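From: Beverley Mahuika
To: Travham Kitchen Studies list
Subject: Re: Food for the cutting sessions, boards and bags

Dear colleagues,

I write in reply to the message from Darragh Sheehan, the relevant part of which is quoted here for those who joined the list after March.

> Darragh Sheehan wrote:
> Would the list please settle what is meant by "pieces" in
> the session notes? Nanura counts anything left on the board.
> Farkas leaves out slivers. I should also like to know
> whether bags may stay on the table during cutting.

On the first point, the wording adopted at Travham is that a piece is anything which has been separated by the knife and lies on the board, whatever its size. Thin slices are entered with the wedges.

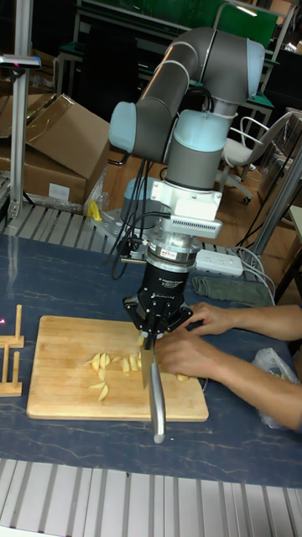

Cut pieces on the board, with the knife upright among them.

Members will appreciate that the difference is not a small one. Boglárka Orbán has gone through the earlier notes under both readings and reports 3,239 pieces under the Nanura reading. She asks that the notes be left as they stand and that the reading used be entered at the head of each sheet. I support that request.

On the placing of hands, the guidance in the bulletin is unchanged. The relevant paragraph is on p. 27.
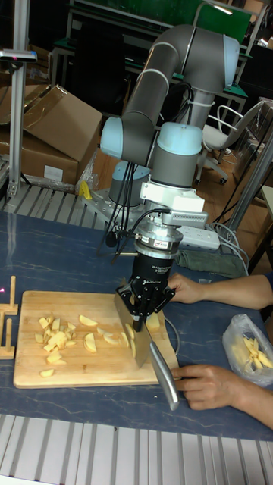 Hands beside the gripper and knife

Any member who finds the guidance unclear should write to Vilmos Bozsik before the next session, and should not amend the sheet locally.

On the second point, a clear bag may remain on the table to the right of the board. It should be of a kind through which the contents can be seen, and it should not be laid on the board itself.
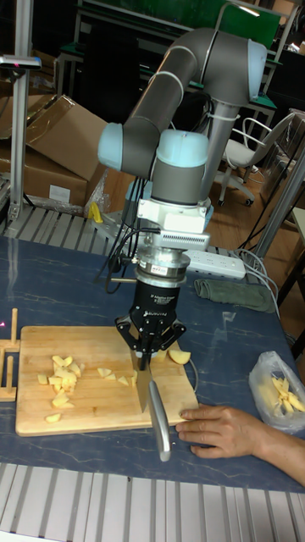 Yolanda Bustamante has asked whether apple and potato may be recorded on the same sheet. They may not. The two are easily confused once cut, and a sheet that does not name the food at the top will be returned. Tidomell has agreed to reprint the sheets with a separate line for this, and 2,000 copies will be sent out in due course.

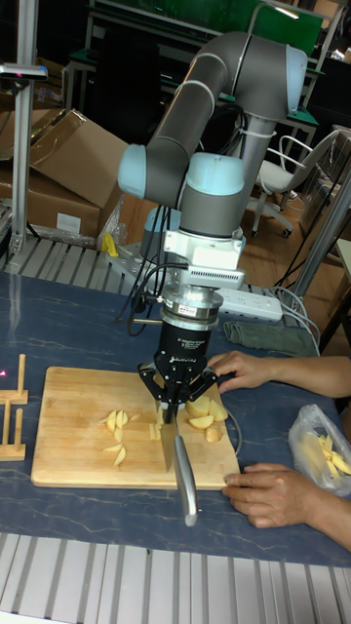
Until those copies arrive, the existing sheets remain in use, with the food written by hand in the upper margin. Replies concerning the reprint should reach me by noon on Wednesday.

Yours faithfully,
Beverley Mahuika
Travham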